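Allodgate salons question "bond repair" claims and publish their own results

Group stops recommending six in-salon add-ons after trial with clients, and asks suppliers to show their working

Allodgate, the group of independent hair salons, has stopped recommending six popular in-salon treatments after a trial in its own branches found little that clients could see or feel once the first few washes had gone by. The group will publish the results in full in September, including the parts that do it no favours.

The trial took in 200 clients, all with coloured or bleached hair. Half of them had a paid add-on from the treatment menu with their usual appointment. The other 100 had an ordinary conditioner, left on for the same length of time and rinsed at the same basin. Neither the clients nor the stylists who judged the hair afterwards were told which was which.

After four washes, stylists were asked to pick out the treated heads. They did little better than guessing.

"I sold these treatments for years and I believed in them," said Nosipho Shabalala, founder of Allodgate. "Then I read the leaflets properly. There was a lot about how the hair would feel on the day and very little about the week after. I wanted to know what people were paying for." 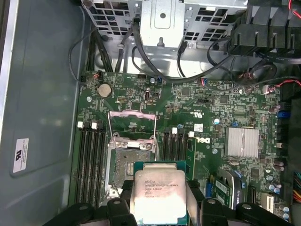
Allodgate's complaint is mostly about labels. Many of the bottles on the treatment shelf promise to rebuild, restore or reseal the hair, and few say how much of the working ingredient is inside or what it was tested against. Buy a computer processor and the metal lid says which one it is, Xeon E5-1630V3 for instance, with 3.70GHZ printed after it, and a buyer can look that up and compare it with the next one. A client paying extra for a bond treatment gets a scent, a colour and the word "complex". The group thinks a plain line on the back of the bottle would be a fair start.

The results are not all one way. Clients with very fine bleached hair did report less tangling after one of the treatments, and the stylists' notes agree with them. Allodgate will keep that one on the menu under a plainer name and at a lower price. Scalp treatments were left out of the trial and the group makes no claim about them either way.

Nor does the group pretend that its trial settles the matter. Clients washed their hair at home, some more often than others, and 23 did not come back for the second check. Those people have been left in the published tables and marked as missing.

"I was the one arguing against doing this," said Gavin Tosh, who manages the group's colour work. "Treatments are easy money on a quiet afternoon. I still think some of them do something. I just can't point to it, and I don't like charging for a thing I can't point to."
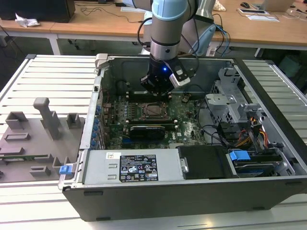
A robot arm at work over the memory slots of an open desktop computer.

Two suppliers were sent the findings before this announcement. Jasberg replied that its treatment is meant to be used as a course and that a single visit is not a fair test. Allodgate accepts the point, but notes that the single visit is how the product is sold and how most clients buy it. Dikance asked for the raw figures and has been given them. It has not yet commented.

The group is also changing how add-ons are offered. Stylists will no longer bring them up at the basin, when a client has wet hair and her head tipped back and is in a poor position to say no. Prices will be shown on the menu by the door and on the booking page. Commission on treatments ends at the same time, with basic pay raised to cover it.

Mbali Buthelezi, a stylist with the group, said the old arrangement had made for awkward conversations. "You would tell someone her hair was in good shape and then try to sell her a repair. Clients noticed. Almost 80 of mine have asked me at one time or another whether they really needed it, and I never had a good answer."

Allodgate will carry on selling shampoo, conditioner and styling products, and has no plans to bring out a range of its own. It was not paid by any manufacturer to run the trial, and bought all the products used at the normal trade price.

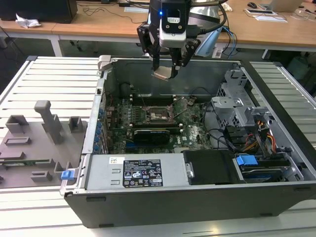

What clients should know

Existing bookings stand. Anyone who has paid ahead for one of the six treatments can have the money back, or put it towards a cut or colour. Gift vouchers are not affected. Salons will be open as usual, including Sunday hours at the larger branches.

Press contact: Khrystyna-Mariia Tkachuk, Allodgate press desk. Copies of the tables and the questions put to stylists are available on request.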